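Small Rooms, Hard Corners: A Student Report on Wall Finishes and Trim
Truvasside Interiors Course, spring project
Mudassar Hayat

When our group picked the smallest room on the list, I will admit we thought we had chosen the easy one. We had a budget of 500 dollars, a list of questions from our instructor, and a great deal of confidence (most of it mine). What we wanted to learn was how a strong wall color and a plain gray floor get along when there is hardly any space between them, and how much the trim has to do with it.

We spent the first two weeks just looking at samples and arguing in a friendly way. I wanted something pale. The others wanted red, and I am glad they won, as a mottled red wall has a warmth to it that I had never given it credit for — and it makes gray look much less gloomy. Our second question was the corner itself, where a thin strip of metal can look very crisp or rather cold, depending on what is next to it.

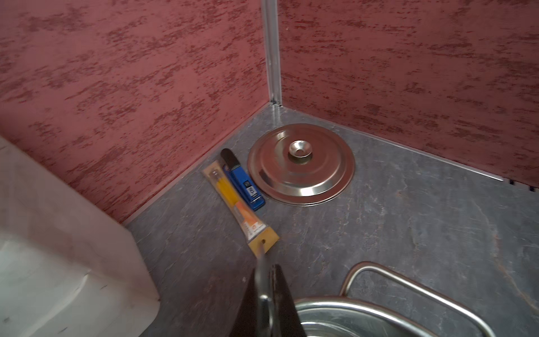

Gistach thought the silver trim was the wrong choice with a red this deep, and wrote in the margin of our draft that brass would have been kinder to the color. We talked that over for a whole afternoon. I still like the silver, which picks up a little of the gray underfoot and ties the two halves together, but I can see the point.

We also asked 62 classmates which finish they would want at home, smooth or sponged. Almost half chose sponged, many more than I had guessed, and several stayed to tell us about their grandmothers' hallways! Those notes are in the appendix, along with our spending sheet. In April we hope to try the same red beside a lighter floor.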